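第4章 洗濯乾燥機 Batideo の据え付けと日常の使い方

この章では、本体の据え付けが終わってから最初の洗濯、乾燥、取り出し後の仕上げまでを説明します。給水栓や排水口の工事については第3章を参照してください。操作パネルの表示言語は出荷時に日本語に設定されています。

4.1 据え付け場所の確認

本体は水平で丈夫な床に置いてください。畳やじゅうたんの上には直接置けません。別売りの防水パンを使う場合は、パンの内寸が本体の脚の間隔より広いことを先に確かめます。

1. 輸送用の固定ボルトを背面から外します。ボルトは4本です。付属のレンチで左に回してください。
2. 外した穴に、付属の樹脂キャップをはめます。
3. 本体を設置場所に移し、背面と壁の間を10 cm以上空けます。
4. 前側の脚を回して高さを調整します。天面の水準器の気泡が円の中に入れば水平です。
5. 本体の対角を手で押し、がたつきがないことを確認します。がたつく場合は手順4に戻ります。
6. 脚のロックナットを締めます。

注意:固定ボルトを付けたまま運転しないでください。異常な振動が起こり、床や本体を傷めます。外したボルトは引っ越しや修理のときに必要です。レンチと一緒に保管してください。

4.2 給水ホースと排水ホースの接続

給水ホースは付属のものを使います。以前の洗濯機のホースは、口金の形が合って見えても使わないでください。

1. 蛇口を一度開き、濁りのない水が出るまで流します。
2. 蛇口を閉め、給水ホースの継手を蛇口に差し込みます。「カチッ」と音がするまで押し上げてください。
3. ホースの反対側を本体背面の給水口にねじ込みます。手で締めれば十分です。工具は使いません。
4. 排水ホースを排水口に差し込み、バンドで固定します。
5. 蛇口をゆっくり開き、継手から水がにじまないか確認します。

排水ホースの先端は水に浸からないようにします。途中に高い山ができると排水エラー(E3)が出ることがあります。ホースを延長するときは、延長部分を含めた全長が3 mを超えないようにしてください。

冬期に室温が氷点下になる地域では、1月など寒さの厳しい時期に給水弁が凍ることがあります。凍結のおそれがある夜は蛇口を閉め、4.9の手順で水抜きをしてください。

4.3 電源とアース

電源プラグは定格15 A以上のコンセントに単独で差し込みます。延長コードやテーブルタップは使えません。アース線はコンセントのアース端子につなぎます。端子がない場合は、販売店または電気工事店に工事を依頼してください。ガス管、水道管、電話線のアースにはつながないでください。

4.4 はじめての運転(から運転)

製造時の検査で使った水が槽の中に少し残っていることがあります。洗濯物を入れる前に、一度から運転をします。

1. ドアを閉め、「電源」を押します。
2. 「コース」を押して「槽洗浄(短)」を選びます。
3. 洗剤は入れずに「スタート」を押します。
4. 終了のブザーが鳴ったら、ドアを開けて槽の中を確認します。
5. 背面と床に水漏れがなければ準備は完了です。

参考:表示パネルに「--」が点滅して止まったときは、ドアが完全に閉まっていません。ドアの中央を押して閉め直してください。

4.5 無線機能の設定(Limby アプリ)

この節は、スマートフォンから運転の終了を知りたい方だけお読みください。設定しなくても、洗濯と乾燥の機能はすべて使えます。

1. スマートフォンに Limby アプリを入れ、利用者登録をします。
2. 本体の「電源」を押し、続けて「予約」を3秒間押します。無線ランプが点滅します。
3. アプリの「機器を追加」から Batideo を選びます。
4. 家庭の無線ルーターのパスワードを入力します。
5. 無線ランプが点灯に変われば接続は完了です。

ランプが点滅したまま変わらない場合は、ルーターの周波数帯を2.4 GHzに切り替えてからやり直します。ルーターを買い替えたときも同じ手順で登録し直してください。アプリに表示される残り時間は目安です。布の量や質によって途中で延びることがあります。

4.6 洗剤と柔軟剤

洗剤ケースは本体左上にあります。手前の区画が液体洗剤、奥の区画が粉末洗剤、右の区画が柔軟剤です。

・液体洗剤は、ケース内側の「MAX」の線を超えないように入れます。
・粉末洗剤は、固まりをほぐしてから入れます。
・柔軟剤は、濃縮タイプの場合、同じ量の水で薄めます。
・漂白剤は、衣類の表示と漂白剤の表示の両方を確認してから使います。塩素系と酸素系を混ぜないでください。

推奨洗剤として Wetbridge の液体洗剤を用意しています。ほかの市販の洗剤も使えますが、泡立ちの多い手洗い用の洗剤や石けんの固形片は使わないでください。泡が増えすぎると、途中で泡消し運転が入り、時間が長くなります。

4.7 洗濯物の準備

1. ポケットの中を空にします。硬貨、鍵、ティッシュペーパーは特に残りやすいものです。
2. ファスナーとホックを閉じます。
3. 取扱い表示を見て、水洗いできないもの、タンブル乾燥できないものを分けます。
4. 色の濃いものと薄いものを分けます。
5. 下着や飾りの付いたものは、洗濯ネットに入れます。

ジーンズなどのデニム製品は、裏返して洗うと表面の色落ちとすれを抑えられます。はじめて洗う濃色のものは、単独で洗ってください。白い布の端を湿らせ、目立たない場所に押し当てて色が移るようなら、2回目以降も分けて洗います。

防水性のシート、レインウェア、寝袋は洗濯も脱水もできません。水が抜けずに槽が大きく振れ、けがや故障の原因になります。

洗濯物は、槽の奥から手前へ軽く入れます。押し込んで詰めると汚れが落ちにくくなり、乾燥のしわも増えます。毛布やベッドカバーを洗うときは「毛布」コースを選び、1枚ずつ洗ってください。

4.8 乾燥と取り出し後の仕上げ

乾燥できる量は、洗濯できる量より少なくなります。洗濯から乾燥まで続けて運転する場合は、乾燥の容量に合わせてください。

乾燥の設定は次の三つから選びます。

「標準」 綿のタオル、肌着、普段着に使います。
「念入り」 厚手のものに使います。運転時間が長くなります。
「アイロン前」 少し湿り気を残して終わります。シャツ類に使います。

運転が終わったら、できるだけ早く取り出してください。中に置いたままにすると、しわが付きます。すぐに取り出せないときは「ふんわりキープ」を入れておくと、終了後も一定の間隔で槽が回ります。

注意:乾燥直後のファスナーや金属ボタンは熱くなっています。やけどに気を付けてください。食用油や美容オイルが付いた布は、洗った後でも乾燥しないでください。自然発火のおそれがあります。

厚手のズボンの仕上げは、次のように行います。

1. ベッドやテーブルなど、平らで広い面に広げます。
2. 縫い目の内側、ポケットの袋布、ベルト部分に湿り気が残っていないか、手で触って確かめます。
3. 湿り気があれば裏返し、風通しのよい場所に干します。
4. 両脚の縫い目をそろえ、布の重なりやねじれを直します。
5. すそを軽く引き、手のひらで中央から外側へしわを伸ばします。
6. 縦に二つに折り、すそから腰に向かって三つに折ります。

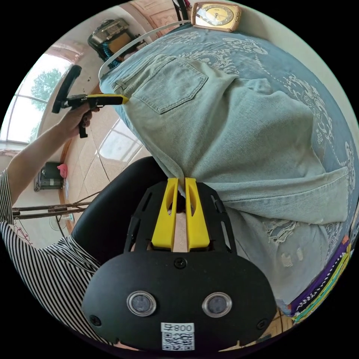
図4-7 ベッドの上に広げたジーンズ

伸縮性のある生地は、強く引くと形が崩れます。手順5では布を押さえる程度にしてください。ひざの部分が出ている場合は、スチームアイロンを浮かせて蒸気を当て、冷めるまで動かさずに置きます。

4.9 お手入れ

糸くずフィルター(毎回)
乾燥フィルターは本体の上部にあります。引き出して、たまったほこりを指または柔らかいブラシで取り除きます。目詰まりがひどいときは水で洗い、完全に乾かしてから戻します。

排水フィルター(週に一度)
1. 蛇口を閉め、電源を切ります。
2. 本体右下のカバーを開け、洗面器などの浅い容器を置きます。
3. つまみをゆっくり左に回し、残った水を受けます。
4. 水が止まったらフィルターを引き抜き、糸くずを洗い流します。
5. 元のとおりに差し込み、つまみが縦になるまで右に回します。

注意:お湯を使った運転の直後は、排水が熱いことがあります。冷めるまで待ってから作業してください。

水抜き
蛇口を閉めた状態で「電源」と「スタート」を押し、1分後に電源を切ります。続けて給水ホースを外し、排水フィルターの手順1から5を行います。ホースの中にも水が残っていますので、外すときはタオルを当ててください。

槽の洗浄は月に一度行います。「槽洗浄(長)」を選び、Ragab の槽洗浄剤または市販の洗濯槽用塩素系クリーナーを入れて運転します。衣類は入れないでください。

4.10 表示と対処

E1 給水できません。蛇口が開いているか、給水口の網が詰まっていないかを確認します。
E3 排水できません。排水ホースの折れ、排水フィルターの目詰まりを確認します。
E4 ドアが閉まっていません。洗濯物がはさまっていないか確認します。
E10 脱水の片寄りを直せませんでした。洗濯物をほぐし、1枚だけの厚手の布にはタオルなどを足します。
E73 乾燥用の温度センサーの異常です。電源プラグを抜き、販売店に連絡してください。

E73以外の表示は、原因を取り除いてからドアを閉め、「スタート」を押すと消えます。同じ表示が繰り返し出る場合は使用をやめ、型名と製造番号を控えたうえで、点検を申し込んでください。型名と製造番号はドアの内側のラベルに記載されています。

第4章 改訂 2018年6月1日
編集担当 Ashraf Bensaid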